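Review: The Sterneck Hearing Loop Alternative for Small Churches

April | By the Parish Life desk

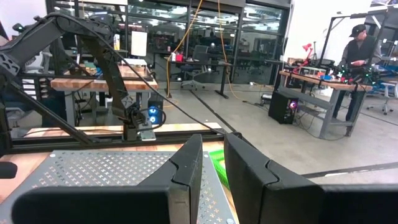
Perforated metal plate on a light wooden tabletop, with a green plastic piece on it.

Older churches are hard places to hear in. Ours in Brultuscombe went up in 1804, with a plaster ceiling and stone floor, and anyone sitting past the middle pews gets the homily as a kind of hum. We looked at putting in a proper induction loop and the quote was more than the roof fund. The Sterneck listening set costs $510, so we bought that instead and have used it through Lent and Easter.

The set comes with one transmitter, a charging case and 24 receivers. Each receiver hangs from a lanyard and has a single earpiece. The transmitter takes a feed from the mixer, or you can put a small microphone on the lectern if your church has no mixer. We ran it from the mixer and setup took less than an hour, most of that spent looking for the right cable — none is supplied.

Sound quality is good for speech. Readings and homilies come through clearly in every pew, including the side chapel, where we had expected trouble. Responses from the congregation are faint in the earpiece, which bothered a few people who like to hear the room around them. Wearing it in one ear helps with that. Music is poor. The organ sounds thin and the choir worse, and most users turned the volume down for hymns and back up afterward.

The volume wheel is on the side and is easy to find by touch. The power button is not. It is small, flush with the case and the same color as everything around it, and at the first Sunday Mass we used the set, four people sat through the Gospel with the receiver off. We have put a dot of nail polish on each button.

Battery life is listed as nine hours. We got through the whole Easter Vigil and both morning Masses on one charge, so we have no complaint there. The charging case is bulky and needs its own shelf in the sacristy. The lid hinge already feels loose.

People using hearing aids had mixed results. Those with a telecoil can swap the earpiece for a neck loop, but the loops are sold separately and only two dealers we called had them in stock. If many of your parishioners wear hearing aids, price the neck loops before you decide.

We also borrowed the Asano set from another parish for two weekends. It sounds a little better on music and the receivers are lighter, but they run on disposable batteries and the signal dropped out behind the pillars. The Ševčík system is a step up from both and has two channels, so a parish with a Spanish or Polish Mass could use the second for translation. It costs nearly three times as much.

Receivers do walk off in coat pockets. Three went home with people in the first month and all three came back. A sign-out sheet by the door has mostly fixed it.

For a small church that needs the spoken word to carry and can live with weak music, the Sterneck is worth the money. A parish with a strong choir should try to borrow one first and listen through a full Mass.

We use cookies to remember your preferences. By continuing to read this site you accept our cookie policy.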